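Projet de semestre : manipulation à deux bras, rapport intermédiaire
Équipe Renska (2 étudiants)
Rédaction : Ayuba Nutsugah

1. Sujet

Ranger une table avec deux bras. Le sujet vient de la liste proposée en juillet, on l'a pris parce que le banc Bustamante était libre l'après-midi. Tâche retenue : amener une bouteille sur une assiette, le reste de la table ne doit pas bouger. Démonstrations en téléopération d'abord, puis apprentissage par imitation. Code dans le dépôt Aliven, branche « table ».

2. Matériel et montage

Deux bras, une pince chacun, une caméra par poignet plus la caméra de tête. Table en bois clair, gardée telle quelle (on voulait une nappe unie, pas eu le temps). Les objets restent les mêmes d'un essai à l'autre, seules les positions changent. L'assiette côté gauche, la bouteille à bouchon rouge côté droit, donc c'est la pince droite qui va la chercher.

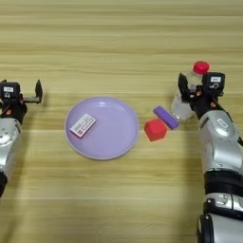 3. Enregistrement des démonstrations

171 démonstrations gardées. Critères de rejet : choc entre les bras, objet renversé, coupure du flux vidéo. Première série jetée en entier, les horodatages des deux bras étaient décalés et on s'en est rendu compte à la relecture seulement. Corrigé avec une horloge commune côté PC. Penser à verifier ça AVANT de commencer, toujours.

Autre souci : les deux opérateurs n'ont pas le même style. L'un descend vite et ferme tard, l'autre fait l'inverse. Le modèle apprend un mélange des deux et hésite au-dessus de la bouteille. On a fini par donner une consigne écrite, collée sur le pupitre : approche lente, pause, fermeture.

4. Apprentissage

Réseau Barar, version fournie par le labo, presque rien changé. 3,000 itérations pour les premiers tests, la perte stagne bien avant. Images de tête seules au début, puis ajout des caméras de poignet. Nettement mieux avec, surtout pour la fermeture de la pince. Temps de calcul plus long, on lance le soir.

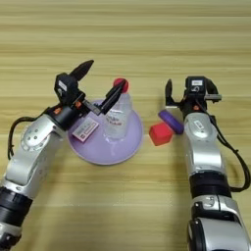 Le point difficile reste la coordination, plus que la saisie. Nos deux bras partagent la même zone au-dessus de l'assiette et la politique ne sait pas toujours lequel doit s'écarter. Avec la bouteille debout au milieu de l'assiette et la pince gauche qui touche juste sous le bouchon, il reste peu de marge : un doigt trop bas et on pousse la bouteille. On a donc ajouté une pénalité sur la vitesse du poignet dans cette zone. Effet encore à mesurer proprement, les essais faits jusqu'ici ne sont pas comparables entre eux (éclairage different).

5. Reste à faire

- refaire les essais avec un éclairage fixe
- séparer les démonstrations par opérateur et comparer
- écrire le script d'évaluation, pour l'instant tout est noté à la main
- nettoyer le dépôt, le fichier de config fait 958 lignes et la moitié ne sert plus

Annexe avec les courbes : à joindre à la version finale.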